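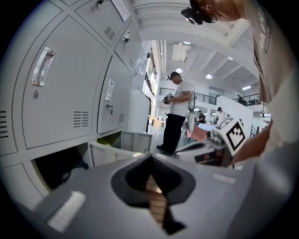
Lucie Turcotte objected, when an early draft went round the course team, that a student project should be marked on what the students understood and that the number of recordings they made told her very little. We kept both measures. Of the 147 recordings handed in during the November block, 86 were judged usable by Remzi Akgül and Ilgın Keskin, who marked them separately and then compared notes.

Students worked with hand-held grippers and in some cases wore a camera on the head. Each group chose its own task and wrote a one-page plan before starting. Most plans were too long for the time given — a group had 20 minutes per turn — and were shortened on the day.

Figure 4 was taken beside the lockers. A second hand-held gripper, with a square black-and-white marker mounted on top, is held by a person in a white lab coat. 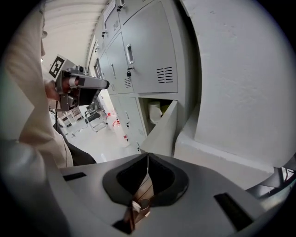 4.3 Marking the recordings

A recording was rejected if the task was left unfinished or if the written log did not match it. The second fault was the more common. Groups that named one member as log keeper, as Hitetti did from its first turn, lost fewer recordings this way. The marks were entered in Verkeck, the department's course system, and students could ask for a second reading.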